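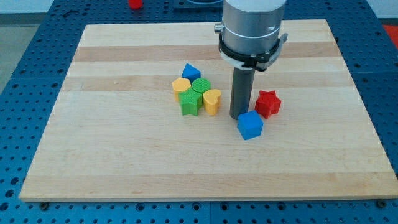
Figure 2. Work surface of the Pekura cell with seven shape blocks on the maple board, tool lowered.

12 shares | 4 comments

3.2 Cell setup and daily care

We are very fond of this cell, and we want to describe it in enough detail that another group could build one over a few afternoons. Pekura sits on a blue perforated metal table, and the grid of holes turned out to be the best thing we ever bought for the lab. Anything that needs to stay put gets a bolt, and anything that needs to move can be shifted by a whole number of holes and written down as a pair of integers. When Hiu-tung Hsieh moved the board toward the back of the table in March, the change to the calibration file was a single line!

The board itself is made of glued maple strips (Figure 2). We tried bare metal first and gave up on it quickly. Blocks slid when the tool brushed them, and the holes swallowed corners. Maple gives just enough friction that a nudged block stays close to where it was nudged, and it is kind to the tool tip on the bad days when the arm comes down too far. The bands in the wood worried us at first, as we expected the segmentation model to trip over them. It handled them well after we retrained it with the board bare under three lighting levels.

The tool hangs straight down from the wrist and is held by a clamp collar with small latches at its sides. Fadi Mansour designed the mounting procedure around this collar, and a tool change now takes one person and no wrenches. The routine is short. Park the arm over the board, support the tool with one hand, open the latches, and lower the tool out. Going back in, seat it fully before closing anything. A tool that is seated slightly crooked will still close, and it will pass the motion test, and then every approach will land a little off to one side. We lost most of a week to this. Our check is now to bring the rounded end down close to the maple at 2 points far apart and compare the gaps with a feeler gauge.

The blocks are printed in simple shapes (stars, hearts, cubes, prisms and so on) and we left the ribbed finish from the printer as it was. Janaína Nogueira sanded one early set smooth, which looked lovely and was miserable to grasp. The ribs do collect dust, so the blocks get a dry brush at the end of each session and a proper wash when the colors start to look dull. We keep the layouts deliberately uneven. In Figure 2, five blocks are packed tightly to the left of the tool, with the red star and the blue cube to its right. Tight clusters are where the planner earns its keep, and they are also where a crooked tool shows up first, so we like to begin the day with one.

The controller runs the Flollari scheduler, with motion logs written by Cosadum. Séverine Masson set the logger to flag any descent where the contact force rises earlier than expected, and this has become our favorite maintenance signal. Over 3924 logged descents, the flag pointed us to 2 faults before they spoiled any data: a collar latch that was wearing, and a board fastener that had worked itself loose. Both were fixed in minutes. Rawan Geagea has since added the fasteners to the morning check, along with a wipe of the board using a barely damp cloth. Please do not soak the maple. Ours cupped once after an eager cleaning and had to be replaced, and the new board needed a full recalibration.

The parts list, the hole coordinates and the Akl calibration script are in the supplementary material. Section 3.3 covers the lighting.

Last updated: March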